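Unit 3: Knit Structures and Dimensional Stability
Course notes, Textile Care and Testing
Instructor: Lorcan Ní Chonaill

3.1 Loop geometry

A knitted fabric is built from interlocking loops. A vertical column of loops is a wale and a horizontal row is a course. Because each loop can change shape, a knit stretches much further than a woven cloth made from the same yarn. In plain jersey the stretch is greater across the width than along the length.

Rib knits alternate face and back wales. When the fabric is released from the machine, the back wales sink behind the face wales and the width contracts. Ribs are used at hems and cuffs for this reason.

3.2 Types of shrinkage

Relaxation shrinkage is the release of tension put into the yarn during knitting and finishing. Most of it occurs in the first wash.

Felting shrinkage is limited to wool and other animal hair fibers. The surface scales let fibers travel in one direction only under agitation, so the change cannot be reversed.

Growth is negative shrinkage – the piece gets longer. It is common in heavy, loosely knitted garments dried on a hanger, where the weight of the water pulls on the shoulders and upper wales. Flat drying avoids this. Sleeves should be laid out without pulling, and body length should be measured from the high shoulder point to the bottom of the hem.

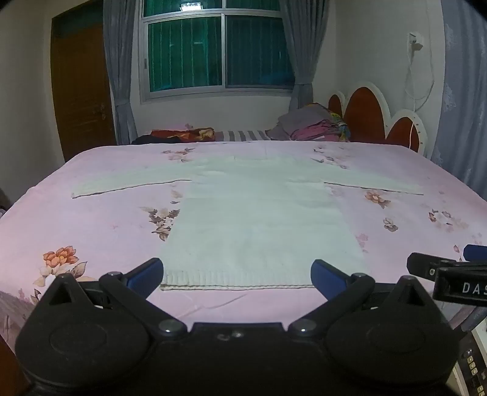
3.3 Calculating dimensional change

Mark two points 200 mm apart on the conditioned specimen, once along the wales and once along the courses. Wash, dry and condition again before the second reading.

Change (%) = (final length – original length) / original length x 100

A wale reading of 190 mm gives -5%. Report the sign in every case. Use 3 specimens and give the mean for each direction separately; do not average length and width together.

3.4 Reading before the lab

Karimi, chapter on rib and interlock structures. Skip the section on warp knits, as it is covered in Unit 5. Bring a steel rule and a fine permanent marker.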